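Ticket: Sim run stops on "clearance rule" during pick of small yellow part
Project: Dukwood / tabletop cell, simulated
Opened by: Jhosep Alvarado
Assigned: Chih-ming Poon
Opened: 21/04/2018
Priority: normal 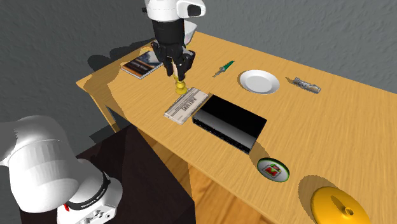
Dukwood sim, yellow part held in the gripper near the newspaper.

Jhosep:
Arm picks the yellow part, lifts, then the run stops with CLEARANCE_MIN. Same spot each time. Our cell rules say 15 mm between anything held and anything on the table before a sideways move. Log has the lift finished. So why is it stopping?

Tried so far:
– restarted the planner, same
– reloaded the table layout, same
– dropped speed to 90 mm/s, same stop, just slower
– turned the rule off: runs clear to the end. Turned it back on, I know, I know

Chih-ming:
Please don't turn the rule off even in sim. Section on overrides says any run with a safety rule disabled gets tagged and can't count toward sign-off. Did you tag it?

Jhosep:
No. Tagging now. Done.

Chih-ming:
Thanks. Which point is the 15 measured from? Gripper fingertips or lowest point of the part?

Jhosep:
Fingertips I think. Config came over from Raser.

Chih-ming:
That's probably it. The part has a flared base and it hangs below the fingers. Rule is written for lowest point of the held object, checker does it right, but the lift height is worked out from the fingertips. So planner thinks it's fine and checker says no. Checker wins, as it should.

Also newspaper is right under the part. Is it in the collision list?

Jhosep:
Checking... newspaper yes, book yes, black box yes, plate yes. Screwdriver is in there but as "ignore". Somebody set that for the Grajales demo.

Chih-ming:
Set it back. Good practice note says nothing on the table gets ignore unless there's a written reason in the layout file. Small flat stuff too – coaster, lid, all of it.

Jhosep:
Ok. Screwdriver back on. Changed lift reference to lowest point of held object. Running 200 tries overnight with the rule on.

Update, Jhosep:
200 of 200, no clearance stops. One slow plan near the box, up to 1000 ms, not a rule problem, seperate ticket.

Chih-ming:
Good. Before I close:
– put the measuring point in the rule text itself, not just the config
– note the untagged run in the log, with your name
– tell Ultine, they have teh same Raser config

Jhosep:
First two done. Mail to Ultine sent.

Status: resolved. Rule text goes to review in July.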